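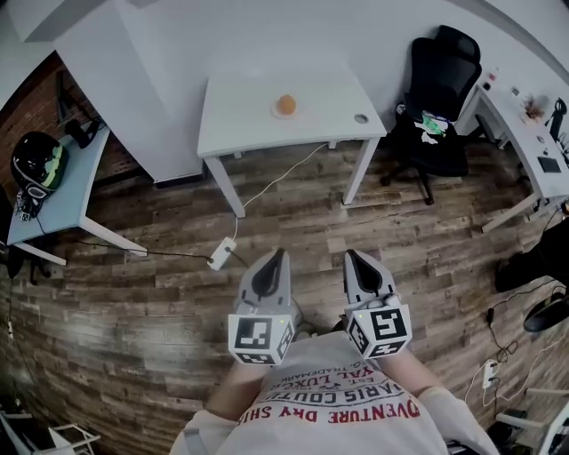 Filed under: Local History > Place Names and Nicknames

millrace_ed
Does anyone know why people from Budau were called "Saltbacks"? My grandmother used it and so did everyone on her road. The county book gives the word one line and no source.

tollhouse9
The usual story is the salt haulers. They carried sacks over the ridge to Pesitz, 25 miles each way, and the name came from the white stains on their coats.

fernbank
I don't buy that. The salt road went through Oltmanns and never touched Budau. I think it's a family name, Salzbach, that got worn down. There were Salzbachs in the township before there was a road at all.

tollhouse9
How many, though? The place had 300 people at its peak. One family doesn't name a whole town.

fernbank
It can if they own the mill.

millrace_ed
Is the mill ledger still around? I was told it had 190 pages and went to the Jevton library.

quarter_section
It's at Jevton, but the first part is water damaged. I looked at it in April. Salzbach is in there, spelled four ways, one of them "Saltsback." I didn't see the nickname used for anybody else. The haulers aren't mentioned.

tollhouse9
A mill ledger wouldn't mention them. I'd check the Pesitz toll records before deciding.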